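Brerdale Neighbors Help Board
Print this page | E-mail this page

How do I get rid of cloudy marks on old gray storage bins?

Kanini Koech
I bought some used bins from a moving sale in Maluleke and I want to keep kitchen things in them. I washed them two times with dish soap. When they dry, the pale smudges come back on the floor of the bin. Is it dirt or is the surface damaged? I don't want to scratch it more.

Mirjana Stojanovska
It can be limescale, our water in Brerdale is very hard. Mix one part white vinegar with one part warm water, leave it for 13 minutes and wipe with a soft cloth. Rinse well. Mine have the same kind of smudges and I still use them every day. 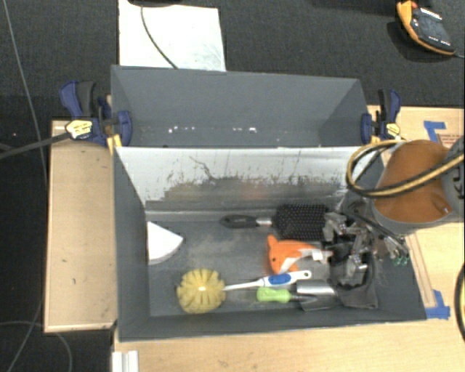
Pravesh Tshabalala thinks vinegar is too weak if the marks are old, and he would use a paste of baking soda, left for one night. I tried the paste once. It helped a little, but it was a lot of rinsing. Scratches will stay whatever you do.

Hatice Başaran
just buy new ones, Holeder has them cheap

Comments

Nighat Rajput: Please do not mix vinegar with bleach, it is dangerous.

Kanini Koech: Thank you, the vinegar took away most of it after the second time.

We use cookies to improve this site. Accept | Settings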